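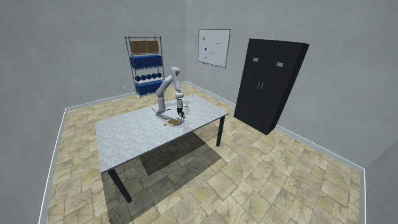

Wilter is a simulation package for people who want to find out whether a robot arm can tidy a table before they spend money on the arm. I have used it for eleven weeks, mostly on household chores: clearing small objects, sorting them, wiping, and putting things back on shelves. The room it renders is plain, with gray walls, a stone-patterned floor, a whiteboard and a wire shelving unit with boxes and bins on it. The arm is mounted toward the back of the table, and the tabletop carries a few small objects, among them a tiny red one at the fingertips, a thin black rod and something yellow and roughly round. For a clearing task that is a fair spread of shapes. The rod is the difficult one.

Installation

The installer is a single package. It ran without errors on my desktop and failed twice on a laptop with an older graphics driver. Updating the driver fixed it. The manual covers this on a page near the back, under "Display," where I did not think to look. First launch took four minutes while shaders compiled. Later launches took under 20 seconds.

Setup of a task

Tasks are defined in a text file: objects, start positions, goal region, time limit. Start positions can be randomized within a box you specify. Object mass and surface friction can be randomized too, and should be. With both fixed, a controller learns the one table it has been given, and its score says very little about any other.

The file format is strict. A missing colon produces the message "task invalid" with no line number. Version 2 of the format is supposed to add line numbers. I have the release notes but not the release.

Results

I ran the bundled controller on the clearing task for 1,034 trials, with randomized positions and default friction. A trial passed if every object ended inside the goal region before the time limit. The controller passed 49 percent. Allowing one retry per object raised the figure noticeably but also roughly doubled the run time, so I left retries off for the comparison below.

Most failures came from the rod. The gripper has two small fingers, and a thin object flat on a table gives them little to close on. The typical sequence is a correct approach, contact with the tabletop, and a rod that has rolled a few centimeters away. Rounder objects failed less often, usually by being pushed. Flat items failed when the controller tried to take them from above instead of sliding them to the edge first.

Herman Jugah, who maintains packing cells at Zesemholm, ran the same task file with his own controller and got a better pass rate on flat items and a worse one on everything else. His objects at work are cartons, so this is about what I would expect.

Household or shop floor

On a shop floor the answer is already yes for a narrow set of jobs. The part is known, it arrives in the same orientation, and a fixture can be built to hold it. Wilter models this well, and a fixed-position task passed nearly every time. At home the object is whatever was left out. A pass rate near one half means a person has to check the table afterward, and for a table of this size the person could have cleared it in less time than the checking takes.

Real hardware will do worse. The simulated contact model is good on rigid objects and poor on anything soft. Cloth is listed as experimental. I tried a folded towel, and it passed through the gripper fingers on the third attempt.

Compared with Pacheco

Pacheco, the nearest alternative I have used, handles cloth better and has proper error messages. It is slower, and its arm library is smaller. For rigid objects I prefer Wilter. For laundry I would use Pacheco and keep expectations low.

Price and support

A single-seat license is $500 a year. Support answered two of my three tickets, both within a day. The third, about saving camera positions between sessions, has been open since May.

Good points: fast, stable once running, sensible randomization.

Bad points: error messages, soft objects, documentation order.

Rating: 7 out of 10 for testing chores. The bundled controller, taken separately, gets a 4.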